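4 Setting out and clearing the tea table

4.1 Scope

This section covers the small table used for tea in the Ustwood and Gillow day rooms. It applies to the cloth, the single-serve packets, the desk calendar and any loose fittings kept with them. Kettles and cups are covered in section 5.

4.2 Fitting the cloth

1. Clear the table and wipe it with a damp cloth. Let it dry fully.
2. Unfold the tablecloth and lay it with the hem facing down.
3. Pull the cloth out from the centre towards each corner. A textured weave holds folds for longer than a plain one, so smooth it by hand along the weave.
4. Check that the drop is even on both long sides. The drop must not exceed 30 cm.

Caution: Do not iron the cloth on the table. Heat will mark the surface underneath.

4.3 Placing the items

1. Stand the desk calendar at the back of the table, with its base parallel to the rear edge.
2. Turn the calendar to the current month. Lift the finished page over the spiral in one movement – pulling from one corner tears the holes.
3. Place the packets flat in front of the calendar, printed side up. Leave a gap between them so that each can be picked up without moving the next.
4. Put any stand or holder to one side of the calendar. Do not place it on top of the packets.

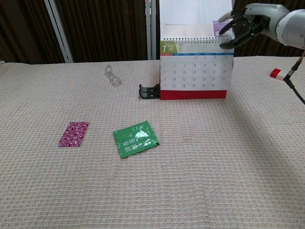
5. Keep clear plastic clips on the cloth only while they are in use. Transparent parts are hard to see against a pale fabric and are easily shaken out with the crumbs.
6. Check each packet for splits along the sealed edges. Creases in the wrapper are acceptable. Discard any packet with an open seam.

Note: Packets may be set at any angle. Straight rows are not required.

4.4 Clearing the table

1. Pick up clips and other small fittings first and return them to the drawer marked Na.
2. Return unopened packets to the tin. The tin holds 100 packets when full; do not force the lid.
3. Lift the calendar by its base, not by the pages.
4. Remove the stand or holder.
5. Fold the cloth inwards from both ends and shake it outdoors.

Caution: Run a hand over the cloth before folding. A clip left inside can snag the weave.

4.5 Care of the cloth

Wash after every 2 weeks of use, or at once if tea has been spilt. Rinse fresh stains in cold water before washing. Replace the cloth if the weave has pulled in more than three places. Spare cloths are held at Russide and are checked each April.

Section revised July 23, 2025, by Elfriede Lenz. Replaces the earlier loose sheet on table laying.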